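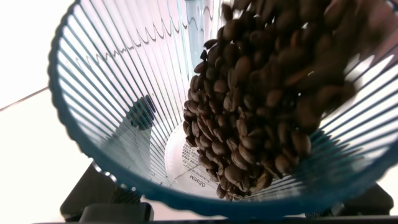

How many demonstrations do you need before an arm can pour on its own?
More than most people plan for. We kept 3,656 episodes for one pouring task, and over 3,000 of them were done by remote control.

gritbench wrote:
Was that all one operator? I have four people taking turns on our Plakaleo setup and they all pour differently. One tips fast, another stops halfway.

nest_ruddock wrote:
We had 11. Mixed styles were fine as long as each person was steady. The pauses hurt us — the policy learned to stop and wait with the cup tilted.

tamsel wrote:
I don't agree that remote control is the way to go for beans. You can't feel the weight shift. Hand guiding gave us cleaner pours with far fewer episodes.

nest_ruddock wrote:
Hand guiding puts your hand in the wrist view. How did you deal with that?

tamsel wrote:
Recorded the path by hand, then replayed it with nobody near the arm and saved the video from the replay.

gritbench wrote:
Replay only works if the beans start in the same place. Ours never do. I'm staying with the leader arm and cutting the pauses.

Comments (2)

Horkero: Do you keep the spills in or throw them out?

mimura_fan: Keep a few if the operator recovers. Throw out the rest.

Shares: 4
Contact | Copyright Sotiropoulos Forums | Back to top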